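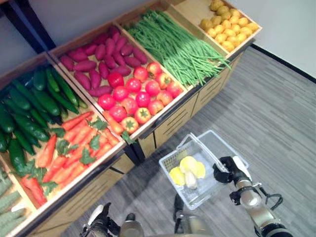 Quick one today, dinner's already on and I have to be out the door again soon. But I promised a produce post back in May and then just didn't write it, so.

Vegetables at Grement. I go in for two things and come out with a bag that cuts my fingers.

Small yellow potatoes first, always. I used to buy the big bakers and peel them and it took forever and half of them went soft under the sink. Now it's the little ones, skins on. Boil in very salty water, drain, put the pot back on the burner with the lid off for a minute so they dry out. Butter. If there are leftovers I squash them flat with the bottom of a mug and fry them next morning until the edges go brown and crackly. My son eats these and pretty much no other potato that isn't a french fry.

Green beans. Ok so the beans there are long, really long, and they hang over the front of the bin and I can never get a handful without dragging ten more along. I have dropped beans on that floor more than once. Trinh Lã (upstairs from us, the one who gave me the rice cooker) told me to quit trimming both ends. Just the stem end. The little tail is fine, you can't even tell. I've been cutting both ends off beans for my entire adult life!! Hot pan, oil, beans in, leave them alone until they blister, then garlic, then soy sauce, off the heat. 5 minutes. She does hers with more chili than I can handle.

Sweet potatoes I'm pickier about. I want skinny ones. The fat ones take an hour and go stringy in the middle, the skinny ones are done in 40 minutes at 400 and I don't even cut them, just poke with a fork, straight on foil. Do put the foil down. I skipped it once and had black sugar welded to the bottom of the oven until my sister visited and couldn't stand it anymore.

Tomatoes, it's the time of year so buy them. I go for a mix of ripe and not quite, the ones with a bit of yellow-orange still up by the stem are good in a few days if you leave them on the counter. NOT the fridge. I know people argue about this. Bent Hedegaard wrote me a long email after the last tomato post saying cold is fine once they're fully ripe and he's probably right, he grows them and I don't, but my fridge freezes anything on the top shelf so counter it is.

What I do with the ripe ones: grate them on the box grater into a bowl, toss the skin, salt, olive oil, spoon over toast. Thats lunch. It's been lunch four times this week.

Cucumbers. These are the ones with the slightly bumpy skin, dark green, and I don't peel them, just wash. Smash with the side of a knife, tear up, salt, wait, pour off the water, then vinegar and a little sugar and sesame oil if I have it. I used the Rajan rice vinegar because it was open. Waiting is the part I always rush and then it's soup. Fifteen minutes at least, go fold some laundry.

Carrots with the leafy tops. Take the tops off as soon as you get home, otherwise they pull the water out and you've got rubber carrots by the weekend. I used to throw the greens out. Now they get chopped up with parsley and lemon and whatever nuts are around, for over the potatoes. A bit bitter. I like it, my husband is polite about it.

How I'm storing everything, since Carla asked in the comments:

Potatoes and sweet potatoes in a paper bag in the hall closet, not next to the onions. Beans in a dish towel in the drawer, used within 2 days or they get spotty. Carrots in the long Grilton tub with a damp paper towel. Cucumbers at the front of the fridge where it's least freezing, see above.

Prices, I only kept the one receipt and the bottom's torn off, but beans were 49 cents cheaper a pound than last time I looked. So we had them twice. Nobody complained until the second time.

Still want to try a sheet pan thing with the carrots and the little potatoes together, I think the carrots need a head start or to be cut smaller, haven't worked it out. If you've done it tell me what temperature. Also if anyone knows a way to use up the last sad cucumber that isn't salad or putting it in water, I'm listening.

Timer's going. Soup recipe next time, the one with the Sodimance noodles, I haven't forgoten.

Last updated: 2020-09-04

Print this post
E-mail this post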